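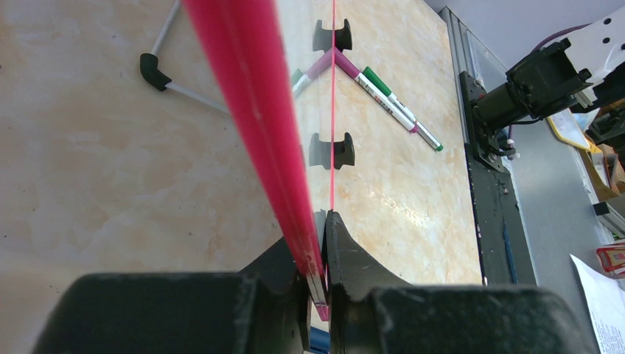
Kemari Customer Care
Ticket 990: Jacket sleeves twisting after second alteration
Status: Closed
Customer: Maximiliano Ulloa
Handled by: Delia Lagos, with Hipólito Figueroa (cutting and fitting)

Maximiliano Ulloa wrote:

Hello there, and I hope I've picked the right form, because the drop-down gave me "returns" or "fit" and this is sort of neither. I ordered the Osdale two-button jacket in charcoal from you in the spring, had it made to the measurements my wife took at the kitchen table, and I was very happy with it through the chest and shoulders. The sleeves were a touch long, so I sent it back and you shortened them, and then I sent it back again because the left one still covered my shirt cuff completely.

Now the length is lovely on both sides, but the sleeves twist. When I stand with my arms down there's a diagonal crease running from the back of the armhole around to the front of the elbow, worse on the left. I've hung it in the bathroom while I showered, I've steamed it, I've even pressed it through a dish towel, and the crease goes away on the hanger and comes right back when I put it on. My nephew is getting married in October and I'd love to wear it. Could somebody tell me if this can be fixed, or if I should be looking for something else?

Delia Lagos replied:

Hi Maximiliano, thank you for such a clear note, and congratulations to your nephew! You picked the right form. Please stop pressing it for the moment (you haven't hurt anything, I promise, but I'd like us to see the crease as it really falls).

When a sleeve looks fine on the hanger and creases on the body, we usually look at how it's set into the armhole, which we call the pitch. Everybody's arms hang a little differently. Some people carry them forward, some straight down, and the sleeve needs to be turned to match. Could you try a few things for me?

Put the jacket on over the shirt you'll wear to the wedding, with the top button fastened. Shake your arms out and let them drop. Please don't stand up extra straight for me, just stand the way you do waiting for a bus. Then have your wife look at you from the side and tell me whether your hand rests in front of the pocket flap, on it, or behind it.

After that, empty the pockets and do it all again. Phones and wallets pull a front down more than you'd think.

Maximiliano Ulloa wrote:

All done, at 7:30 this evening, with a good deal of giggling from my wife. Pockets empty made no difference. My right hand is on the flap. My left hand is well in front of it, almost at the edge of the jacket. I never noticed that in my life, but I broke my left collarbone when I was a boy and my wife says I've always carried that shoulder a bit forward. Would that do it?

One other thing, and it may be nothing. She pinched the left sleeve up near the top, at the back, and turned it toward the front by what looked like half an inch, and the crease more or less disappeared while she was holding it.

Delia Lagos replied:

Your wife can have a job here whenever she likes. That's the very test our fitter does. I've passed everything along to Hipólito, who has been setting sleeves a great deal longer than I've been answering email, and I'll paste his note below so that nothing gets lost in my retelling.

Note from Hipólito Figueroa:

Looked up the order. Both sleeves were cut to our standard pitch, and the second alteration was done from the cuff only, so the armholes haven't been opened since the jacket was made. The crease was probably there from the start, and the extra length was hiding it by letting the cloth pool at the wrist. Left sleeve needs to come out and be rotated forward. Right sleeve may need a small turn as well, but I want to see it on a form first. There's enough seam allowance. The lining has to be opened at the armhole and felled back by hand. The shoulder pad on the left should be checked too, as a forward shoulder can push it out of place. No change to sleeve length, please nobody touch the cuffs.

Delia again. The short version is yes, it can be fixed, and you don't need a new jacket. We should have asked how your arms hang before we shortened anything, and I'm sorry that we didn't, so there's no charge for the work and I've emailed you a prepaid label. Fold the jacket inside out at the shoulders and lay it flat in the box — please don't roll it.

Maximiliano Ulloa wrote:

It's in the mail. I put the wedding shirt in with it in case that helps, plus a note with my wife's half inch written on it. She'd like the record to show that she was right.

Internal note, Delia Lagos:

Received, jacket and shirt both in good order. Left sleeve reset forward by half an inch, pad moved and restitched. Hipólito left the right one alone after all. Amancay did the lining and pressed it. I've asked for a line about arm position to go on the home measuring sheet, next to the shoulder slope question, and Amancay is going to draw a little side view for it.

Delia Lagos replied:

Hi Maximiliano, your jacket is on its way home with your shirt folded inside. Give it a night on a wide hanger before you try it. If you see any pulling at the front of the left armhole when you reach for something, write back on this same ticket and it'll come straight to me.

Maximiliano Ulloa wrote:

Tried it on this morning before coffee. No crease on the left, and the cuff shows just the right bit of shirt. I lifted my arms, reached for the top shelf and hugged the dog, and nothing pulled. Thank you all, and please thank Amancay for the pressing — it looks better than the day I got it. You can close this one.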